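**Wrist views of soft goods: can one still tell you whether the gripper has hold of something?**

Project report, November 2023
Mwanaisha Shirima and Darnell Lindgren
Advisor: Yolanda Oyelaran

Our project used recordings from the Wamusden set, which come from small cameras mounted at the gripper. We wanted to know how often a single still is enough to say "holding" or "not holding" when the things nearby are soft. Hard objects had been covered by Reginald Gallagher in July, so we left them out.

We drew 2,000 stills and threw out those with no fabric or plush material in them. That left 1,361. Each of us labeled all of them separately, using three labels: holding, not holding, can't tell. We did not look at the stills before or after.

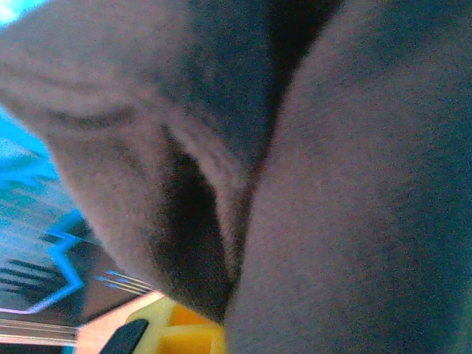
We disagreed on 523 of the 1,361. Most of the disagreements were between "holding" and "can't tell". When a soft surface sits very close to the lens it takes up most of the view, and contact has to be guessed from the small part of the gripper still showing. One of us tended to guess and the other did not – this is a weakness in our written rules, which gave no minimum for how much of the gripper must be visible.

We then rewrote the rules. A still now gets "can't tell" unless both fingertips or the full edge of the held material can be seen. We relabeled 210 of the disputed stills under the new rules and the gap got smaller, though we ran out of time to do the rest. 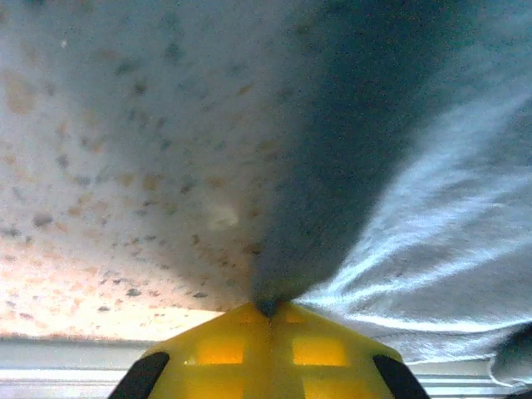
Would a second camera fix this?

It would help with the close views, where the wrist camera loses the outline of the material. A side camera has its own blind spots once the arm reaches across the table, and we had no side recordings to test with.

The label sheets and both versions of the rules are in the Letberg folder. The relabeled stills are kept in a separate sheet – please don't merge it with the first one.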